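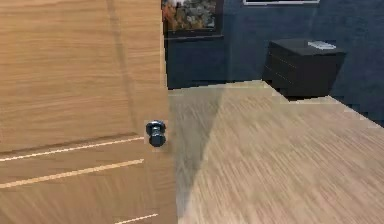

Painel em tom de carvalho claro, veio na horizontal, com os frisos finos cor de creme na metade de baixo.

Chamado 2000-147 — Catálogo de acabamentos / exportação para PDF
Aberto por: Morag Forsyth
Produto: Prollov, módulo de catálogo
Situação: em observação

1 de maio de 2026, abertura

Oi, pessoal! Volto com o problema da exportação, que eu jurava resolvido. Monto o catálogo da linha Baird no Prollov, tudo lindo na tela, clico em exportar e o PDF sai com os nomes dos acabamentos trocados. O carvalho claro aparece como "nogueira Luker", a nogueira aparece como "sem título" e o branco some de vez (some mesmo, fica só o código de preço boiando no meio da página).

O que já tentei antes de vir incomodar vocês:
fechei e abri o programa
limpei o cache pelo menu Ferramentas
exportei só a primeira seção, com 36 páginas
exportei em outro computador, com o meu login

Nos dois computadores dá igual. O detalhe esquisito é que, se eu exporto para planilha, os nomes vêm certinhos. Só o PDF bagunça.

Ah, e a mensagem que pisca no rodapé é "tabela de legendas desatualizada". Pisca rápido, precisei exportar várias vezes para conseguir ler inteira.

Resposta, Yupin Kaewmanee (suporte)

Oi, Morag! Obrigada pela mensagem do rodapé, ajudou bastante. Você renomeou algum acabamento depois de criar o catálogo? E o arquivo nasceu do zero ou foi duplicado de um antigo?

Morag

Duplicado, confesso. Peguei o catálogo da linha Brotunero do ano passado e fui trocando as coisas por cima, porque a capa já estava pronta e eu morro de preguiça de refazer sumário. E sim, renomeei quase tudo. "Carvalho mel" virou "carvalho claro", por exemplo — o comercial achava que mel parecia nome de xampu.

Yupin

Então acho que chegamos perto. Quando o catálogo é duplicado, o PDF continua lendo a tabela de legendas do arquivo de origem. A planilha lê direto do cadastro, e por isso vem certa. Faz assim, por favor:

Abre Catálogo, depois Propriedades, depois Legendas.
Desmarca "herdar do original".
Salva, fecha o catálogo e abre de novo.
Clica em "reconstruir tabela" e espera a barra terminar.
Exporta uma seção pequena primeiro.

Não mexe no cadastro de acabamentos enquanto a barra estiver andando.

Morag

Fiz! Primeira tentativa: a opção "herdar do original" estava cinza, não deixava clicar. Fiquei um tempão brigando com aquilo até perceber que eu estava com o catálogo aberto em modo de revisão. Saí da revisão, desmarquei, reconstruí. O carvalho e a nogueira voltaram para os nomes certos, que alegria!

O branco continua sumido. Olhei no cadastro e ele está lá, ativo, com foto e tudo.

Yupin

Confere se o nome do branco tem algum espaço sobrando no começo. O exportador pula legenda que começa com espaço. É defeito conhecido, a correção está prevista para junho.

Morag

Tinha um espaço. UM espaço, Yupin. Apaguei, reconstruí a tabela outra vez e o branco apareceu na página dele, com nome e preço juntos.

Exportei o catálogo completo agora há pouco e passei folha por folha. Legendas todas certas. Sobrou só uma coisa pequena: no sumário, "Luker" ainda está com a fonte antiga, mas isso eu arrumo na mão, nem precisa abrir outro chamado.

Posso pedir para deixar este aberto mais uns dias? Ainda tenho que duplicar este catálogo para fazer a versão das revendas, e desta vez quero desmarcar a herança antes de sair renomeando tudo.

Yupin

Pode sim, deixei em observação. Na versão das revendas, reconstrói a tabela logo depois de duplicar e me manda o PDF da primeira seção por aqui.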